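# 关于 Nulerach

Nulerach 生产家具与橱柜用的铰链、抽屉滑轨和门板阻尼件，主要供给定制柜体厂、木工作坊和旧柜翻新的施工方，也接受个人小批量订单。公司不做柜体，不做安装，不代理其他品牌的五金。

## 产品范围

目录现有 2,922 个料号，分属 13 个系列。料号多，主要因为同一只铰链要按门板厚度、遮盖方式和杯头孔距分别编码。遮盖方式有全盖、半盖和内嵌，选型时请先量门板与侧板的相对位置，再查孔距。

主要系列如下：

- **Detetau**：杯状铰链，杯径 35 毫米，带三维调节。调节螺丝为十字槽，手动螺丝刀即可操作，不建议使用冲击批。
- **Ernance**：全拉出式抽屉滑轨，底装，带缓冲。长度从 250 毫米到 550 毫米，每档相差 50 毫米。
- **Peeters**：明装合页，冷轧钢或黄铜，用于老式柜门和箱盖。黄铜件出厂不涂清漆，表面会随使用变暗，需要保持光亮的客户请在订单中注明。

其余系列为磁吸、反弹器、层板托和吊码，尺寸图见各系列的数据页。

## 材料与表面处理

铰链臂和底座用冷轧钢带冲压，杯头视型号用钢或锌合金。滑轨用镀锌钢带辊压成型，滚珠保持架为聚甲醛。表面处理分镀镍、镀锌和黑色电泳三种。卫浴柜请选镀镍或电泳，普通镀锌件长期处于潮湿环境时会出现白锈，这类情况不在保修范围内。 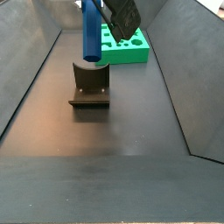
黑色电泳件的膜厚按批次抽测，低于下限的整批返工。不同批次之间允许有轻微色差，同一套柜子所用的五金建议一次订齐。补单时请提供原包装盒侧面的批次号，仓库会优先从相近批次中配货。

## 检验

每个系列都有单独的检验规程，内容包括尺寸、开合力、承重和盐雾。铰链装在标准测试门上做循环开合，测试前后各测一次门板下沉量。滑轨在额定载荷下做全行程往返，载荷均匀分布在抽屉底板上。客户自行测试时如果把重物集中放在抽屉前端，得到的下沉值会偏大，不能与我们的数据直接比较。

检验记录按批次归档。工厂客户可以凭订单号索取所购批次的尺寸和盐雾记录，其他项目以系列数据页上的数值为准。

出货前的外观检查在固定光源下进行。非可见面的冲压痕、夹持痕不视为缺陷，可见面的划伤和漏镀按缺陷处理。可见面的定义以各型号图纸上的标注为准。

## 订购条件

1. 标准料号起订量为 50 件，可以在同一系列内混合不同规格。
2. 定制孔距或定制表面处理的起订量为 2,000 件，需先确认图纸和样件。图纸格式为 DXF 或 STEP，未注公差按我们的默认公差表执行。
3. 样件每个料号限两件，收取工本费，正式下单后从货款中扣除。
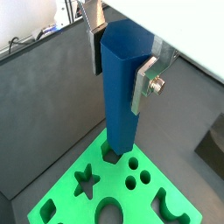

4. 标准料号当周的截单时间为星期五中午，之后收到的订单排入下一周。
5. 定制件交期从样件签字确认之日起算，签字之后的图纸改动按新订单处理。

## 替换旧五金

翻新旧柜时，最常见的问题是原孔位与现行型号不符。请在询价时提供下列数据：

- 杯孔直径和深度；
- 杯孔边缘到门板边缘的距离；
- 门板厚度和侧板厚度；
- 底座两个螺丝孔的中心距；
- 门的最大开启角度，以及旁边是否有墙或其他柜体。

用游标卡尺测量，读到 0.5 毫米即可。数据齐全的询价，技术组会回复可直接替换的料号；没有直接对应型号时，会给出需要重新打孔的位置图。原螺丝孔已经松脱的刨花板，应先填孔或移位，不要单靠换粗螺丝解决。

Peeters 系列保留了几种已停用的老式孔距，只按库存供应，售完后每年十月集中安排一次补产。需要这些规格的客户可以提前登记数量。

## 保修与退换

标准产品的功能保修以系列数据页所列年限为准，从发货日起算。超载使用、自行改孔、用溶剂清洗滑轨造成的损坏不予保修。滑轨出厂时已加润滑脂，日常只需用干布擦去灰尘，不必另外加油。

未拆封的标准件可以退货，运费由退货方承担。定制件除检验不合格外不退不换。退货前请先取得退货编号，并写在外箱上，没有编号的包裹仓库不予签收。

## 联系

询价和技术问题分开受理。询价请附料号和数量，技术问题请附照片、尺寸和已购产品的批次号。安装说明、钻孔模板和三维模型可在各系列的数据页下载，钻孔模板须按 1:1 打印，打印后请用页边的标尺核对比例再使用。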